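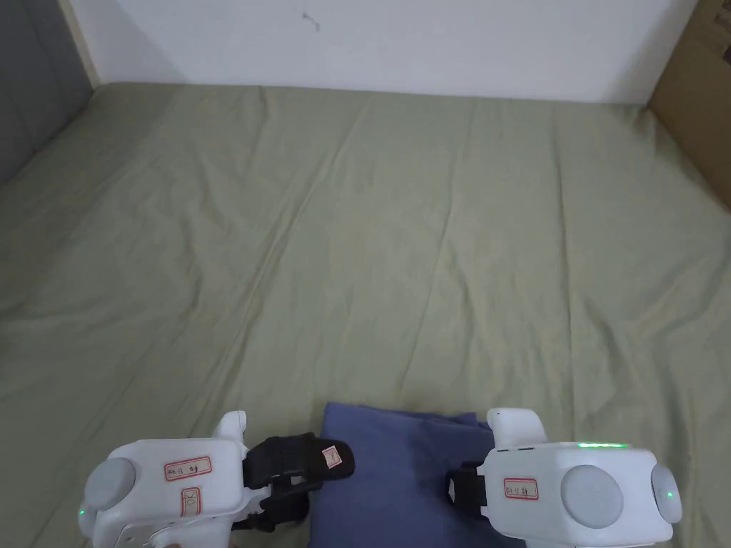

Two hand-held grippers over a folded blue cloth, green sheet underneath.

Thread: Clanbridge hand-held gripper pair, anyone bought one?

kudden_fan
Posted December 27, 2024
Clanbridge wants $855 for the pair plus $50 a month for the software. The pitch is that you fold laundry with them in your hands and your arm learns from the recordings. Has anybody gotten a useful policy out of this? The sales page is all adjectives.

Lukáč
We have a pair at Belldale. Build is fine, green status lights are easy to read. The software is where I'd hold off. 600 folds recorded, and our arm still grabs two layers when it should take one.

drahomira_k
600 folds of what, though? If it was all one towel on one table I'd blame the data before the kit.

Lukáč
12 different cloths, same table. And the page says "works from your first session", so I don't think I should be the one apologizing.

towelmath
That jaw on the right looks short and blocky for thin fabric. I'd want to see them pick up a single layer of a bedsheet before paying anything.

drahomira_k
Blocky is OK for towels. Agree on sheets.

kudden_fan
What happens to the recordings if you stop paying the monthly fee?

Lukáč
Asked them twice. Got a link to the brochure both times – still waiting on a straight answer.

kudden_fan
OK, holding off until February then. If they answer you, please post it.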